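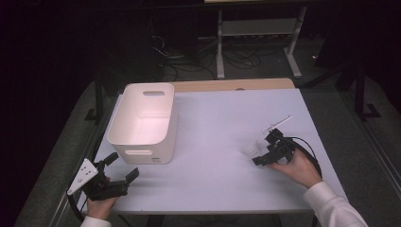

The Grimden ward by-election count should not have been signed off on Thursday. Two of the three boxes from Closeten were verified against the paper account before the postal votes were mixed in, and the third was not. My own kit for telling is a white plastic bin with an oval handle hole near the rim, set on a plain white table, and even that gets checked before anything goes in it.
tallyclerk_N

2 min read

Verification only has to match ballot papers to the account. Order within the hall is up to the returning officer. I see no breach.
Marchfield

The order matters if the totals disagree - you cannot trace the error once the papers are mixed.
tallyclerk_N

Did they disagree? The Tiltari Residents' agent signed the sheet.
oldward

Signed for two boxes. The Adebisi Road box has no initials on my copy.
tallyclerk_N

Then ask to see the original. A missing initial is poor paperwork and gives no grounds for a petition.
Marchfield

Request sent this morning.
tallyclerk_N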